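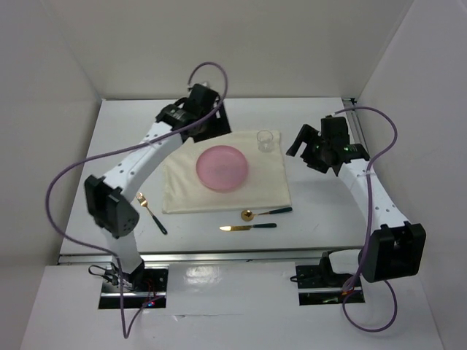

Table-setting tips from the Truvska robotics club

Our students spent all January teaching two arms to set a table, and we picked up loads of little tricks along the way!

Start with the cloth. Shake it out, lay it down, then smooth from the middle toward the edges (one arm holds a corner, the other pulls). Wrinkles under a plate make it rock.

Plate next, then the glass at the top right. A clear glass is hard for a robot to spot, so try it on a colored cloth first.

Leave cutlery for last. Flat handles are the toughest thing we've tried, and a spoon loves to spin! Grab it near the neck, lift straight up, and turn it in the air.

Cables: give them plenty of slack, and swing each arm through its full reach before you start.

Team Prondeck did 247 practice runs before the Segura meet. Wipe the finger pads every 100 runs, they get slick faster than you'd think.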